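Home > Workroom > Tables > The Gaete Standing Table

The Gaete Standing Table, dark gray

Most tables are designed by people who assume you'll be sitting down. The Gaete assumes you gave up on that years ago. It's a plain standing-height work table with 4 legs, a flat top, and no opinions about your productivity.

We started making it after one too many customers told us they did all their real work at the kitchen counter, next to the toaster. The counter is a fine height. The toaster is the problem.

The top is Truker's hard matte laminate in a dark gray that hides pencil marks, coffee rings and most of the evidence of whatever you were doing at midnight. It does show flour. If you bake for a living, ask us about the pale version, which shows everything else.
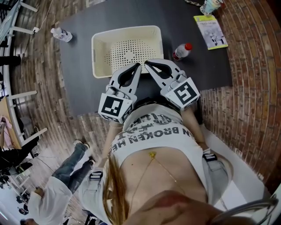

Dark gray tabletop, with a basket on it.

What you get

Top, legs, crossbar, a bag of bolts, one hex key. We include a spare bolt. You'll lose the first one under the refrigerator, so consider the spare part of the kit. Assembly takes a patient person under an hour and an impatient person two evenings.

The legs come from Bedex, who have been bending steel tube for longer than we've been selling it. Each has a screw foot that turns by hand, so a floor that slopes toward the bathroom (ours does) needn't be a reason to fold up cardboard. Set the feet before you put anything on the table. Everyone reads this sentence afterward.
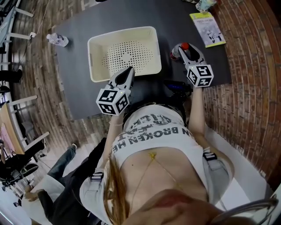

Load is the question we get most. The Gaete is rated for 200 pounds, spread out, standing still. A sewing machine, a monitor and a stack of unread mail come nowhere near that. A grown adult changing a light bulb might, and we'd rather you bought a ladder. We don't sell ladders, so you can trust us on it.

Care

Wipe with a damp cloth. Dish soap is fine. Scouring pads are a decision you make once. Hot pans will leave a ring, and no, the ring doesn't count as a defect, though we've enjoyed the letters.

Options

Sorner drawer, fits under the top on either side. Deep enough for scissors, tape and the instructions you meant to keep.
Lower shelf. Popular with cats.
Casters, set of 4, two locking. Please lock them.

Price and delivery

$374 for the table. Drawer, shelf and casters are extra and priced at checkout. It ships in two flat boxes, and they sometimes arrive on different days, usually the legs first. Orders placed before noon go out the next working day, except in March, when we close for inventory and pretend to enjoy it.

Returns are accepted unassembled, in the original boxes, with the hex key. We check for the hex key.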